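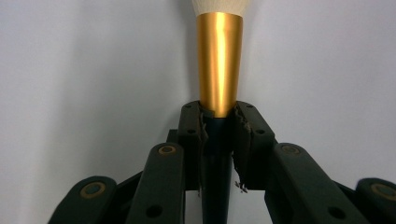
Pad condition and handling of thin round objects
Oct 27, 2021 – Gollura bench notes, J. Liyanage

Brush held upright at the joint of ferrule and handle. Pad on the right finger is torn along its inside edge, with crumbs hanging near the bottom. Left inner edge is rough too.

Current Wudex sheet says to inspect pads every 1000 grasps. Log for this tool stands at 835, so it was within the rule. Interval is too long for narrow handles, where all the load goes into one strip of pad. Proposed wording for the next revision:

– Check both pads before each session. Any tear means replace, in pairs.
– Brush loose pad material off the fingers before recording.
– Look at the linkage bushings at every pad change and write down any play.
– Enter the grasp count at the time of change.

Jhonatan Rivadeneyra wants a hard limit of 144 grasps for metal parts. I would hold off until the Mondal pads have been tried – 11 pairs left in the drawer. Sheet was last revised in February.

To do: change both pads, reset the count, send wording to Jhonatan.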